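Courses > Retail Basics > Handouts > Unit 6

Unit 6 – Small shops and where stuff goes

Last updated 25th July

Print this page | E-mail this page

Read before class. Bring the Butillow worksheet, both sides filled in.

Eye level sells. Knee level doesn't, much. Slow movers go low, heavy things too. Drinks near snacks – people buy the pair. The Hukavton store had them two aisles apart, see worksheet for what they changed.

Facings = how many of one item show at the front. Not the same as stock! Lots of you mixed these up on the quiz.
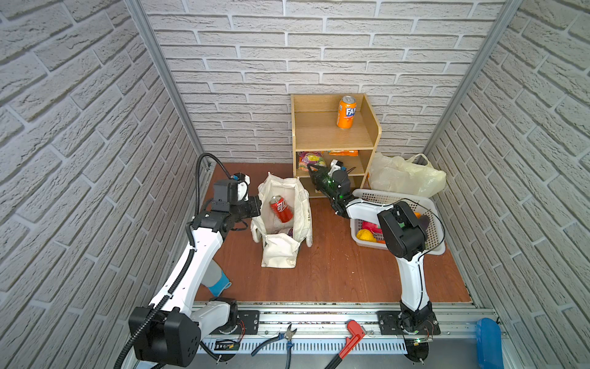
Fig. 2. Drink can on the top, snacks on the lower shelf.

Stock turn: units sold over average units held. Ukstead sells 300 cans a month and holds 200, so 1.5 turns. Do the same for bread, numbers on worksheet. Show the division.

Shrink – theft, breakage, out of date, bad counts. Most small shops lump them togther. Dont. Separate lines in the book.

Reorder point: daily sales x days to deliver, plus a bit spare. How much spare is the argument, we'll have it in class.

Ristić case moved to September. Skip those pages for now.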